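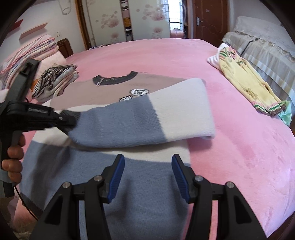

Filed under: Days Out, Diary
2 min read | 13 shares | 8 comments

27 January 2020

Back from the Wikell open day and my feet are killing me! I went for the folding, of course. You hold a gripper in each hand and fold a sweater, sleeves first, and they use it to teach the robot. I was hopeless with my left. The sleeve kept sliding off and I kept saying sorry to it – to a sleeve!
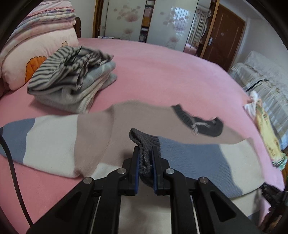 So would I have one at home? Sure, once it can manage a fitted sheet.

The Jakholm stand had a robot arm stacking boxes, 400 in a shift they told us (I watched it do maybe three and went looking for coffee). Parking was a mess again, same as October. I left my scarf on the bus too – must call tomorrow.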